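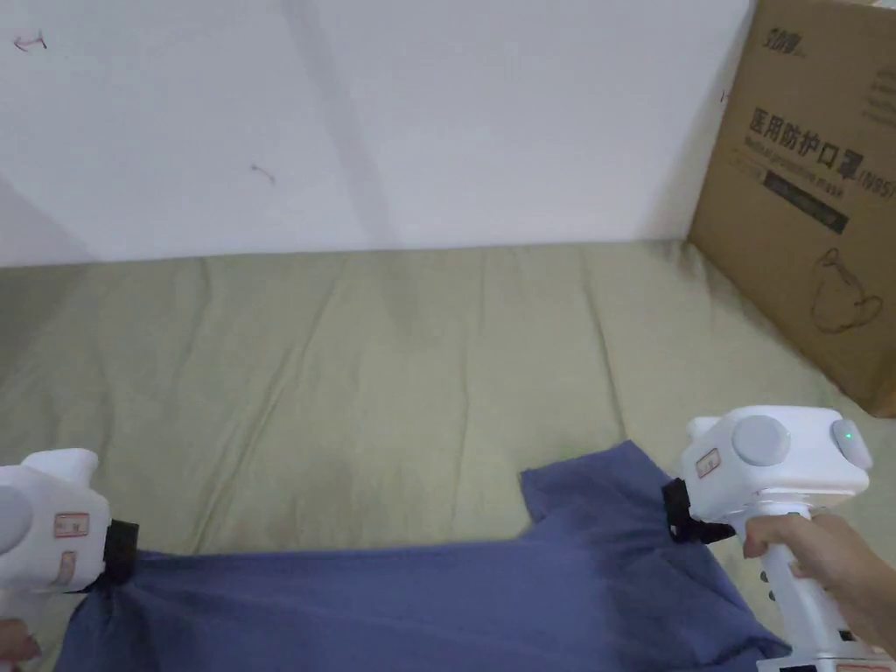

Folding is the first job new members of the Zalley robotics club learn, and most of them are bad at it for a couple of weeks. The club teaches its arm to fold by recording people doing it with hand-held grippers, one in each hand, so a sloppy fold at the bed ends up as a sloppy fold on the robot. Start with a plain T-shirt in one color. Pinch it near a sleeve with the right gripper and on the opposite side with the left, and pull only until the cloth is slightly taut. Creases in the middle are fine at this stage.

Tips from the folding team, November 2020

Smooth the sheet before you smooth the shirt. Long wrinkles underneath catch the jaw tips.

Grip less fabric than you think you need. A big pinch leaves a lump that shows after the second fold.

Move both hands at the same speed. Wanda Lindqvist counts under her breath, and her recordings are the ones we use most.

Put the shirt down before you open the jaws. Dropping it from even a few inches shifts the sleeves.

Skip anything with buttons until you have 5 clean folds in a row. Polo collars come after that, and hoodies last.

If a fold goes wrong, finish it anyway, mark it bad on the sheet and shake the shirt out for the next one. Stopping halfway makes a file that Oskari has to trim by hand.

We had 1131 recordings at last count, over 700 of them T-shirts. Towels are next, and we are short of hand towels. Bring clean ones to Noemi Tran before practice, with your name on the tag if you want them back.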